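Search this site Search Advanced search

3.2 Cooking appliances and the move away from the full-size oven

The Fludatitz survey asked tenants to keep a cooking diary for 19 days. Each entry gave the appliance used, the time it was switched on and off, and what was cooked. Of the households that agreed to take part, 68 returned a diary that could be used. The rest either stopped within the first week or left out the times, and they are not included in what follows.

Most of the flats in the Fludatitz blocks were let with a built-in electric oven. We had expected this oven to account for the greater part of baking and roasting, as it did in the earlier Rulevent study of family houses. The diaries show a different pattern. Tenants living alone used the built-in oven mainly at weekends and for large dishes, and on working days they turned to whatever small appliance stood on the worktop. Toast, frozen chips, fish fillets and reheated leftovers made up most of these entries. Households with children used both, often on the same evening.

The term "small oven" is used here for any free-standing electric oven that sits on a worktop and has its own door and heating elements (Figure 4). Microwave ovens are treated separately in Section 3.3, and air fryers with a pull-out drawer are left out of the count altogether - the diary form did not give them a line of their own, and tenants entered them under several headings.

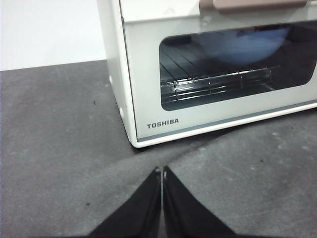 Figure 4. Small oven of the worktop type, white casing, with glass window in the door.

One tenant wrote in the margin of the diary that the big oven took so long to warm up that she had stopped thinking of it as something for one person's tea, and that she now kept her baking trays in it. Remarks of this kind were common in the free-text part of the form. Storage came up more often than we had foreseen, and in 11 households the built-in oven was used for pans and trays and had to be emptied before it could be switched on. None of these households recorded a weekday use of it.

Cost was mentioned less often than time. Where tenants did write about bills, they tended to compare the two appliances by how long each was on, and not by its power rating. This agrees with Rojanasak, where people judged the cost of a wash by the length of the programme. It may mean that advice given in kilowatt-hours is of limited use to this group, although the diary was not designed to test that point.

Two limits should be noted. The diaries were kept in November, when the flats were heated, and summer habits may differ - several tenants said they avoided the large oven in hot weather. The second limit concerns the worktops themselves. Kitchens in the older blocks have a single short run of worktop beside the sink, and a small oven takes up much of it. In 4 of these flats the tenant had owned one and given it away for lack of room. The newer Damideck blocks, which have a longer worktop and more sockets, would make a useful comparison, and a shorter version of the diary has been prepared for use there.

3.3 Microwave ovens

Microwave use was recorded in almost every household and varied little with household size. Entries were short and clustered in the early evening, with a smaller group before eight in the morning.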